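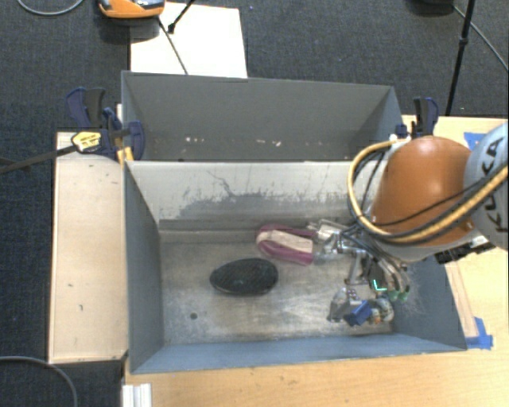

Fórum Técnico Plusano > Células de manipulação > Manutenção e montagem

Tópico: Fixação das caixas na célula KUKA e desgaste do feixe de cabos

v.carretero
Prezados colegas,
Solicito parecer sobre a célula de recolha que mantemos na unidade de Gateta. O braço trabalha sobre duas caixas colocadas uma atrás da outra, presas por grampos a partir dos bordos. Desde junho registámos 7 paragens por contacto entre a garra e a parede da caixa dianteira. A posição de referência foi verificada após cada ocorrência e, em 6 delas, a caixa apresentava um pequeno desvio lateral. O contador do programa indica 3948 ciclos desde a última revisão.
Pretende-se saber se é aceitável manter os grampos ou se convém instalar batentes aparafusados à mesa.
Com os melhores cumprimentos,
Valeriano Carretero

firov_manut
Caro colega,
Recomenda-se a substituição integral dos grampos. Trata-se de um meio de fixação provisório, que perde aperto com a vibração. Na nossa unidade foram montados batentes em dois lados de cada caixa e as paragens desta natureza cessaram.

smchang
Prezados,
Permito-me discordar, em parte, da resposta anterior. Os batentes aparafusados dificultam a troca de caixas e obrigam a repetir a calibração sempre que se altera o formato. Antes de furar a mesa, sugiro colar réguas de encosto e marcar a posição dos grampos. O desvio passa a ser detetado visualmente no início do turno.
Chamo ainda a atenção para a mangueira amarela. O laço que forma em torno da cobertura laranja é amplo e desce além do rebordo da caixa dianteira. Convém confirmar, em velocidade reduzida, que não roça no bordo quando o punho roda. Os cabos pretos que a acompanham devem ser inspecionados no mesmo momento.
Siu-ming Chang

firov_manut
Mantenho a recomendação. A marcação visual depende da atenção do operador e não constitui fixação. Quanto à mangueira, concordo com a inspeção.

tai_integracao
Acrescento um dado. Num caso semelhante, o afastamento entre garra e parede estava definido no programa sem margem para o desgaste dos dedos. Foi corrigido ao fim de uns 1259 ciclos, sem qualquer alteração mecânica. Solicito ao autor que indique a folga programada.

v.carretero
Agradeço os contributos. A folga programada é de 6 mm e não foi revista após a última troca de dedos. Na próxima intervenção será verificado o percurso da mangueira, com o braço em modo manual, e serão coladas as réguas de encosto. A questão dos batentes fica pendente até haver registo de um período completo com a nova folga.

smchang
Sugiro que a folga e a fixação sejam alteradas em intervenções separadas. De outro modo, não será possível atribuir o resultado a uma delas.

v.carretero
Aceite. Começaremos pela folga.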